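Druketti season 2 – who else finished it? (spoilers after episode 3)

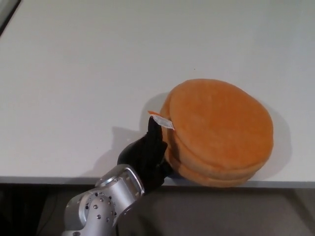
Orange plush, white table.

hhorrocks42
Watched the last two episodes on Thursday night and I'm still buzzing! The lighthouse chase, the music, Polat finally reading his sister's letter (I yelled at the TV, the dog left the room). Easily my favorite fantasy show right now. What did you all think?

kevser_d
Loved it too, but the middle dragged for me. Episodes 4 and 5 could have been one episode. How many times do we need to see them cross that swamp?

hhorrocks42
The swamp is where Polat and the ferryman become friends though! Cut that and the ending doesn't land at all.

Carola D.
With Howard on this one. I'd happily take 9 episodes of swamp. Also the Grallport set – wow. All those stairs, and the market at night!! I went back and paused it over and over just to read the shop signs.

alper.s
Grallport looked great, sure. But in the book the city falls in the first 30 pages and it's 700 pages long, so they've stretched it like crazy. I miss the old narrator too.

kevser_d
Alper the narrator would be awful on screen and you know it.

alper.s
I do not know it lol

Sengul_S
Anyone catch the song over the end credits of the finale? It's the lullaby from the pilot, only slower and sung in the Zollevau language. Gave me chills.

Carola D.
WHAT. Ok, rewatching tonight.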